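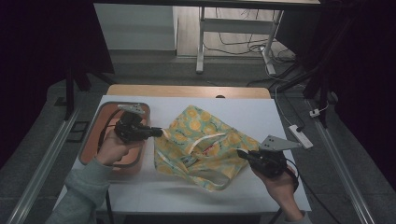

Working Group on Hand-Held Gripper Recording Practice
Minutes of the fourth meeting, 2025-02-02
Venue: Skornside, upper meeting room, with remote connection
Chair: Nektarios Mitsotakis-Vlachou
Represented: Kerkeo (recording operations), Alexiou (hardware), Etudura (data review), Skornside (site and safety)
Minutes: Skornside
Status: approved by correspondence, one correction to item 4 incorporated

1. Opening and agenda

The chair opened the meeting and confirmed that all four parties were represented. The agenda was accepted with one change: cable routing was moved ahead of session length at the request of Alexiou, whose representative had to leave early.

2. Minutes of the third meeting

Accepted without amendment. Actions 3.1 and 3.2 are closed. Action 3.3 (glossary) remains open. Etudura reported that the terms "episode," "take" and "trial" are still used interchangeably in operator notes. The group agreed that the practice document will use "episode" only, and that the other two terms will be listed in the glossary as deprecated.

3. Draft clause 5: two-handed work with fabric items

Kerkeo introduced the revised draft. The clause covers bags, towels, garments and similar items handled with two grippers at once. The previous draft set one set of rules for rigid and soft items, and reviewers had been applying it unevenly.

3.1 Grasp. The draft requires that each gripper hold the fabric between the jaws before any lift begins. Etudura asked whether a grasp on a drawstring or strap counts as a grasp on the item. After discussion it was agreed that it does not, unless the task sheet names the cord or strap as the target. Wording to be added as 5.2(b).

3.2 Tension. Alexiou objected to the phrase "fully taut" in the draft. Pulling a bag fully taut loads the jaws sideways, and the jaw pivots are not rated for this. The phrase is replaced with "extended without visible strain at either grasp." Kerkeo noted that "visible strain" will be judged differently by different reviewers. Etudura will prepare reference clips showing acceptable and unacceptable cases. The clause is not to be enforced until the clips are available.

3.3 Starting state. Fabric items shall start crumpled unless the task sheet says otherwise. Operators shall not arrange the item by hand into a convenient shape before the episode. Skornside asked how a crumpled state can be checked. The group accepted that it cannot be measured in a useful way and that the operator will drop the item onto the work surface from one hand. The drop height is left to the task sheet.

3.4 Patterned fabrics. Etudura reported that printed fabrics are easier to review than plain ones, as folds and the two faces of the cloth can be told apart. No rule was proposed. The note will go into the informative annex with the recommendation that each item set include both printed and plain pieces.

Decision: clause 5 adopted as amended, subject to the reference clips.

4. Cable routing

Alexiou presented the incident log for the tethered grippers. Of 488 episodes reviewed, 9 were rejected because a cable touched the item during the task, and in a further 20 a cable crossed the object tray at some point. None of the latter affected the result, but the current text says cables "shall be kept clear of trays and work items at all times," so all of them are formally non-conforming.

Kerkeo considered the present rule impractical. With the tray placed at the side of the work surface, the operator's cable will often pass over it. Moving the tray farther out puts it beyond comfortable reach for shorter operators. Skornside supported keeping a strict rule for the work item and relaxing the rule for trays that are not in use.

Agreed text:

7.1 A gripper cable shall not touch the work item between the start and end marks of an episode.
7.2 A gripper cable may pass over a tray provided that the task does not involve the tray. Where the tray is part of the task, 7.1 applies to the tray and its contents.
7.3 Cables shall leave the gripper toward the operator or over the nearest side of the table. They shall not be wrapped around the wrist.
7.4 Slack shall be set before the session with both arms extended, and checked again after any change of operator.

Correction received after circulation: 7.3 originally read "toward the operator" only. The words "or over the nearest side of the table" were agreed in the meeting and omitted in error.

Alexiou left the meeting after this item.

5. Power and floor area

Skornside repeated its request that power strips be kept off the walking route. The draft allowed strips on the floor if "out of the way," which Skornside did not accept as a rule that can be inspected. Two alternatives were considered: mounting strips on the station supports, or permitting floor placement only on the side where the operator does not stand. Mounting is preferred for new stations. For existing stations, floor placement remains permitted until May, on the non-operator side, with the supply cable lying flat.

The floor rails that fix the station footprint were also raised. Operators step over them when entering. Kerkeo proposed contrasting tape along the top face. Accepted without discussion.

6. Session length and operator comfort

Kerkeo proposed a limit of 40 minutes of continuous recording with two grippers, followed by a break. Skornside asked for the break to be taken outside the station. Etudura had no objection but asked that the limit be counted from the first start mark so that it can be read from the session record. Accepted in that form.

Sleeves were discussed briefly. Long sleeves are permitted. Loose cuffs that can reach the jaws are not. Plain colors are recommended but will not be a condition of acceptance.

7. Background and surroundings

Etudura would like curtains around every station to be drawn during recording. Kerkeo replied that varied surroundings are wanted by some users of the data. The point was not settled. The practice document will state only that no screens, papers with personal details or bystanders may be in view.

8. Actions

4.1 Etudura: reference clips for clause 5.
4.2 Kerkeo: revised clauses 5 and 7, clean copy to all parties.
4.3 Alexiou: statement on permitted side load at the jaw pivots.
4.4 Skornside: inspection sheet for power strips and floor rails.
4.5 Chair: glossary, carried over from 3.3.

9. Next meeting

To be called by the chair once 4.1 and 4.3 have been received. Item 7 will be placed first on the agenda.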